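Home | Kitchen | Small Appliances | Boards & Risers | Spares | Delivery | Basket

Vilteletti Dandlow worktop set

The Dandlow set is a group of worktop fittings for small kitchens where the toaster, oven and storage share one run of counter. It consists of a bamboo riser, a long cutting board and a slatted tray. Appliances are not supplied with the set. Each piece can be ordered separately under its own part name.

Riser (Dandlow Do)
A low platform in pale bamboo, made to stand against the rear wall of the counter. The top is sealed with a food-safe oil finish and can be wiped with a damp cloth. Do not fix the riser to the wall. Felt pads are fitted underneath and may be replaced when worn; spare pads are sold in packs of 6.

Cutting board
Wooden strips, glued and oiled. The board is reversible and has no juice groove. Wash by hand and dry standing on its long edge. Oil both faces every 3 months. Boards oiled on one face only may bow.

Tray
Light wood with open slatted sides. Intended for cutlery, bread bags, cloths and similar dry items. The slats allow crumbs to be brushed out without emptying the tray completely. Not suitable for the dishwasher.

Clearances
Keep all wooden parts at least 80 mm from the sides of any toaster or oven. Larger gaps are preferable where the appliance vents to the rear. Do not place a toaster beneath the riser or beneath a wall cupboard. Follow the appliance maker's own instructions where these ask for more space.

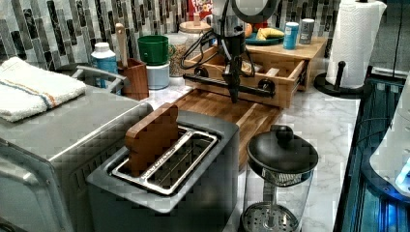
Depth is the usual limit when planning a layout, and the counter should be measured from the wall to the front edge before ordering. The board need not be parallel to the wall: set diagonally behind a two-slot toaster, it leads back to the tray, and the riser takes fruit and cans along the wall. Items in daily use should go at the front of the riser. Towels should be removed from the top of an oven before it is switched on.

Ordering and spares
The set is packed in 2 cartons, which may arrive separately. Check both before assembly. Replacement slats and riser feet are held at the Wallitz depot and are sent by post. For questions on fit, send a sketch with counter depth and socket positions to Rochelle McPhee in the spares office.

Contact us | Returns | © Vilteletti | Back to top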